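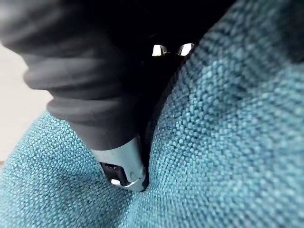 4. Reasons given for replacing a sofa

The household survey returned 2,834 usable forms. Each form asked for the age of the main sofa, whether it had been bought new, and what would make the household replace it. A follow-up interview was held with 400 of these households, chosen to keep the mix of renters and owners close to that of the full survey. Interviews were carried out in March by Galli and Zerouali, using the question sheet first tested in the Bellis study.

Wear to the cover was the reason named most often on the forms. In the interviews it came up just as often, but people talked about it differently. Many who had ticked "worn cover" went on to say that the sofa was still comfortable and that they would keep it if the cover could be changed at a fair price. We therefore treat cover wear and loss of comfort as separate reasons, although Zanetti and Gatti grouped them together in their earlier work on the Bastanex rental blocks.

Moving house was the second reason. Low sofas with wide seats were often left behind because they did not fit a stairwell or a smaller living room. Renters raised this more than owners did, and several had given away a sofa they described as nearly new. 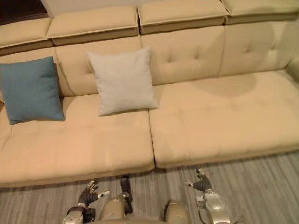
Figure 2. Low cream sofa with a row of headrest segments above the back cushions and wide, flat seat cushions.

The type of sofa in Figure 2 was put in the "segmented" group for coding. Sofas with a single unbroken back went into the "plain" group. Segmented sofas have more seams, and owners mentioned dirt in the seams more often than any other cleaning problem. Few of them saw it as a reason to replace the sofa. Light covers drew more complaints about marks than dark ones, mainly from homes with small children, and the usual answer was a throw or a blanket.

Repair was rarely considered. Only a handful of those interviewed had asked for a quote, and most had been told that the work would cost close to the price of a new sofa. The Sornov repair shop was an exception — it charged by the cushion, and the households that had used it were satisfied with the result. We return to pricing in the next section.
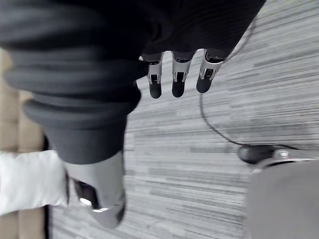

Vol. 4, No. 2

Two limits should be noted. The age of the sofa was reported from memory, and receipts were seen in very few homes. Secondhand pieces are a particular problem, as their owners often knew only how long they themselves had kept them. We recorded those years as a minimum age. The survey also asked about the main sofa only, so an old one moved to a spare room or a basement was counted as replaced even when it was still in daily use. Cirillo's diary method would catch such cases, but it needs more time from each household than we could ask for.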